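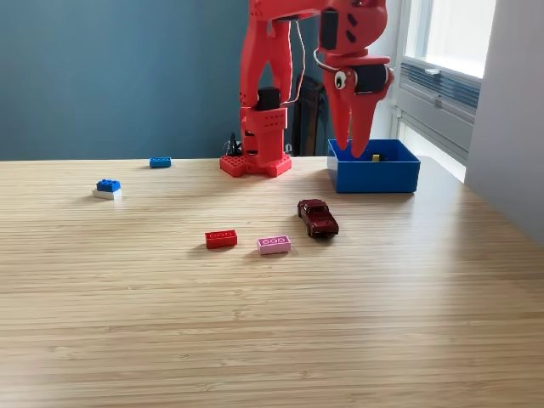

**Clotby will Parkgebühren am Hafen verdoppeln und verspricht weniger Verkehr**

Clotby, 6/21/18. Wer in Clotby künftig am Hafen parken will, soll ab Juli doppelt so viel bezahlen. Das hat die Gemeinde am Vormittag mitgeteilt. Betroffen sind 425 Stellplätze zwischen der alten Fischhalle und dem Anleger nach Hultutden. Die Verwaltung spricht von einem »Lenkungsinstrument«, das den Suchverkehr in den engen Gassen verringern werde. Wie stark, steht in der Mitteilung nicht.

Grundlage ist ein Gutachten des Büros Priltley, für das die Gemeinde nach eigenen Angaben fast 3,000 Fahrten ausgewertet hat. Erhoben wurden sie an drei Tagen im Frühjahr, also außerhalb der Saison und bei Regen. Ob sich daraus ableiten lässt, wie sich Tagesgäste im Hochsommer verhalten, darf man bezweifeln. Das Büro selbst weist auf Seite zwei darauf hin, dass eine Wiederholung der Zählung »wünschenswert« sei. Geplant ist sie bislang nicht.

Für Pendler aus Hultutden kündigt die Gemeinde einen Ausweichparkplatz am Baptiste-Weg an. Er soll 600 Autos aufnehmen und kostenlos sein. Derzeit ist die Fläche eine Wiese mit einer Zufahrt, auf der zwei Wagen nur mit gutem Willen aneinander vorbeikommen. Ein Termin für den Ausbau fehlt ebenso wie eine Angabe zu den Kosten. Der Bus, der den Platz mit dem Anleger verbinden soll, taucht im neuen Fahrplan jedenfalls nicht auf.

Neu ist die Idee ohnehin nicht. Schon bei der letzten Erhöhung hieß es, die Mehreinnahmen würden in Radwege fließen. Gebaut wurde seither ein kurzes Stück hinter der Schule, das vor einer Hecke endet. Diesmal soll das Geld »vollständig der Mobilität zugutekommen«. Darunter lässt sich viel verstehen, auch die neuen Parkscheinautomaten.

Händler am Hafen fürchten um ihre Laufkundschaft, Zahlen dazu legen allerdings auch sie nicht vor. Anwohner klagen seit Jahren über zugestellte Einfahrten und hätten lieber mehr Kontrollen als höhere Preise. Dazu erklärte die Verwaltung auf Anfrage, die Personallage werde geprüft.

Der Gemeinderat muss der neuen Gebührenordnung noch zustimmen. Die Unterlagen liegen im Rathaus aus, das vollständige Gutachten kann nur nach Anmeldung eingesehen werden.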